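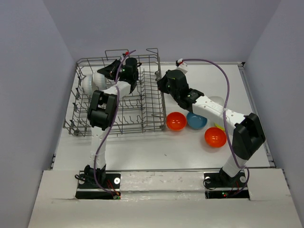 # The Second Life of the Shared Kitchen

When the borough of Ollon opened its first public dining room, the menu offered soup, bread, a hot dish and a pudding, and the building offered warmth from six in the morning until nine at night. The room stood on Lloyd Street, between a hardware store and the back entrance of the post office. Its long tables were taken up at noon by mill workers and in the evening by families whose apartments had a single burner or none at all. It closed after three decades, reopened as a furniture showroom, and was largely forgotten outside the local history shelf of the library.

The building is a kitchen again. Since last January it has housed the Lloyd Street Kitchen, a membership facility where residents of the surrounding blocks cook, eat and store food. It has 860 members, most of whom live within a short walk. They pay a monthly fee, reserve an hour at a stove, and take their meals home or eat them at tables set up in what used to be the showroom window.

Shared kitchens of this type have returned to a number of older cities in the past ten years, usually in districts where large houses have been divided into small apartments. The reasons differ from place to place. In Ollon, the immediate cause was a change in the housing code that permitted studios without a full range, provided that the tenants had access to cooking space within the same district. Developers were quick to build the studios. The cooking space took longer.

## An older idea

Cooking at home, for oneself and one's family, in a room set aside for the purpose, is a more recent habit than is commonly supposed. In many towns the household oven was rare well into the industrial period. Bread and roasts were carried to the baker, who charged a small sum to put them in after the morning loaves had come out. Dishes were marked with initials or a notch in the crust so that each could be returned to its owner.

The public dining rooms that followed were built on a different principle. They served food that someone else had chosen and prepared, and their founders tended to hold firm views about what working people ought to eat. The minutes of the Ollon dining room, now kept in the borough archive, include a discussion of pepper that extends over three meetings. Diners were not permitted in the kitchen, and a painted line on the floor marked the point beyond which they could not pass.

Benedek Hegedűs, an architectural historian who has studied the building and later advised on its conversion, found traces of the line beneath two layers of linoleum. He argued for its preservation, and a section of it remains near the east wall, where it now runs under a stove.

"The line explained the whole plan," Hegedűs writes in his survey of the site. "On one side were the people who knew how the meal was made, and on the other were the people who ate it. Every door, hatch and window in the building was placed to keep that arrangement in order. A conversion had to begin by deciding which of those doors to open."

## The plan

The conversion took two years. The original serving hatch was widened into a passage, and the kitchen was extended into the dining hall so that the stoves now stand in the best daylight. The architects, a small practice called Stosaveo, placed the cooking stations in pairs, back to back, with a shelf between them at shoulder height. The shelf is low enough to talk over and high enough to stop a splash.

Storage proved to be the most difficult part of the design. Early drawings gave each member a locker for dry goods and a labeled bin in a walk-in refrigerator. The total came to more floor space than the stoves themselves. The final scheme provides lockers only to those who ask for them and stocks a common pantry of oil, flour, salt, rice, onions and dried beans, the cost of which is included in the fee. Members bring the rest.

Washing up received less attention in the drawings and has required more of it since. The plan provided two large sinks against the north wall. At the evening peak, the line for them reached the tables. A third sink was added in the spring, and the rule on dishes was rewritten. Members may now leave washed items to drain for 30 minutes, after which anyone may put them away. The earlier version of the rule, which asked members to dry and shelve their own dishes at once, was observed chiefly in the mornings.

The rewritten rule produced an unexpected correspondence. The Kitchen keeps a bound book by the door for comments, and for several weeks nearly every entry concerned the correct place for colanders.

## Who comes

The membership does not match the forecast made for the borough. The forecast assumed that most users would be young tenants of the new studios. They are a substantial group, but older residents who own perfectly adequate kitchens make up nearly as large a share. Many of them had cooked for large households and found little satisfaction in cooking for one. A pot of stuffed cabbage, as one entry in the book observes, cannot sensibly be made for a single person.

The hours of use have also surprised the staff. The evening peak was expected. The early morning was not. Bakers of a serious sort arrive at five, when the doors open, and have generally cleared their stations by eight. Shift workers from the hospital come in soon afterward to make what is, for them, supper. The middle of the afternoon belongs to preserving, which occupies the stoves for long stretches and is limited in late summer to four stations at a time.

Instruction was never part of the plan, and the Kitchen still offers no classes. It does allow members to mark a station with a green card, which indicates that they are willing to be watched and asked questions. On most evenings several green cards are in use. Dumplings draw the largest audiences. A retired machinist who cures his own fish has displayed a green card every week since the opening and is understood to have strong opinions on the subject of dill.

## What it costs

The fee is $31 a month, with a reduced rate for students and for members over the age of 65. It covers fuel, the pantry, cleaning and a share of the rent. It does not cover equipment, which was purchased with a grant from the Zaltico Foundation at the time of the conversion and which will need to be replaced in due course. Pans are the first concern. Those bought for the opening were of restaurant grade, and the staff expected them to last for many years, but a pan used by a different cook every hour leads a harder life than one in a restaurant.

The borough contributes the building at a low rent and has agreed to do so for a further ten years. In return, the Kitchen must remain open to any resident of the district and must publish its accounts. The most recent accounts show a small surplus, most of which was set aside for the roof.

Critics of the arrangement have raised a fair objection. If tenants of the new studios must pay a second charge in order to cook, they say, then the cost of a smaller apartment has simply been moved to another bill. A tenants' group in the district has asked that the fee be paid by the landlord wherever an apartment lacks a range. The borough council took up the proposal in the fall and has yet to vote on it. The Kitchen has stated that it would welcome the change.

## A second building

A waiting list opened in June. The borough has since identified a possible second site, a former laundry on the far side of the rail line, with good drainage and 3,000 square feet on a single level. Hegedűs has been asked to prepare a report on its history. The building has no painted line and, so far as he can establish, no particular distinction, apart from a tiled drying room that retains its original vents.

The drying room may become the bakery. Its walls hold heat well, and it can be closed off from the rest of the floor, an advantage at five in the morning in a street where people are asleep upstairs. Stosaveo has drawn two versions of the plan. The first follows the Lloyd Street layout closely. The second places the sinks in the center of the room, with open shelves on three sides, and gives them nearly as much space as the stoves.

Both drawings were pinned up by the door at Lloyd Street for a month, beside the comment book. Members were invited to write on them directly, and most of the writing is on the second one. Several hands have asked for a deeper sink. Someone has drawn in a window on the south wall, with an arrow, and a different pen has added a bench beneath it.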